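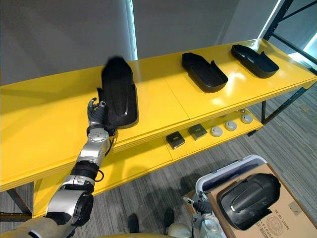 VIDA INTERIOR | Orden y otras ficciones

Elogio de la estantería amarilla

Hay muebles que piden perdón por existir: blancos, finos, pegados a la pared como un invitado que no conoce a nadie. Y luego está la estantería amarilla brillante, que entra en una habitación de paredes gris pálido y se queda con toda la conversación. Yo defiendo la segunda. Llevo desde julio mirando estanterías con una atención que antes reservaba a las personas, y he llegado a la edad en que un estante me puede caer bien.

El amarillo tiene una ventaja que los catálogos callan: delata. Sobre un tablero de roble, una cosa negra se disimula, se hace la antigua. Sobre amarillo no hay escapatoria. Tres bandejas negras con forma de zapato, con su borde levantado y su contorno de plantilla, parecen ahí arriba las huellas de alguien que salió andando por encima del mueble. La primera está de pie, con la punta hacia el techo. Las otras dos descansan planas, más resignadas.

Confieso mi debilidad por la bandeja con forma. Una bandeja rectangular admite llaves, facturas, el tornillo que sobró de algo. La que tiene silueta de suela impone un criterio, aunque no siempre se sepa cuál. En Dastent, la tienda de organizadores donde dejé una tarde entera y bastante dignidad, vi la serie Plela, que ofrece un recipiente con silueta propia para cada objeto doméstico imaginable. Salí con dos. Siguen vacíos, y nunca he tenido dos vacíos tan bien delimitados.
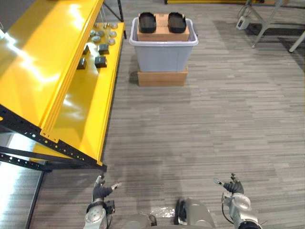

Por la Redacción de Vida Interior
Sección de casa y costumbres
16 ago 2024

El verdadero carácter de un mueble se conoce, de todos modos, en la balda de abajo. La de arriba es el salón; la de abajo, la cocina durante la cena. En ella acaban las piezas pequeñas: discos grises y redondos que podrían pasar por tapones, bloques negros de aristas limpias, todo repartido en filas flojas, con esa disciplina de patio de colegio cinco minutos antes de que suene el timbre.

Me gusta esa clase de orden. El manual de Miser, que he leído entero (232 páginas, y ni un chiste), lo llamaría «fase intermedia» y recomendaría etiquetas. Miser recomienda etiquetas para todo. Yo etiqueté una vez la caja de las etiquetas y tuve que sentarme un rato.

Mención aparte merece la torre. Una caja de cartón en la base, encima un cubo de plástico gris claro, dentro del cubo otra caja que asoma por el borde y, coronando el conjunto, dos bandejas negras, una junto a la otra, con su hueco de cortesía. Cartón, plástico, cartón, bandeja. Es arquitectura popular. Se practica en pisos, garajes y oficinas de medio mundo sin haber pasado por ninguna escuela, y cumple el principio básico de la disciplina: lo que no cabe al lado, cabe encima.

Contra la torre se ha inventado una industria. El sistema modular de Nam promete acabar con ella por 704 euros, montaje aparte, y en la exposición resulta convincente, sobre todo porque en la exposición no vive gente. A mí me falta el cartón. Una caja de cartón es el único mueble que llega gratis, aguarda sin quejarse y no exige llave Allen.

También cuenta el metal perforado, ese larguero negro lleno de agujeritos redondos y alargados que cruza la parte baja de la estantería. Sugiere que las baldas podrían estar en otro sitio. Casi nunca se mueven, claro. Se decide la altura el primer día, mal, y se convive con ella durante años, agachándose un poco más de lo necesario y jurando que este otoño se cambia.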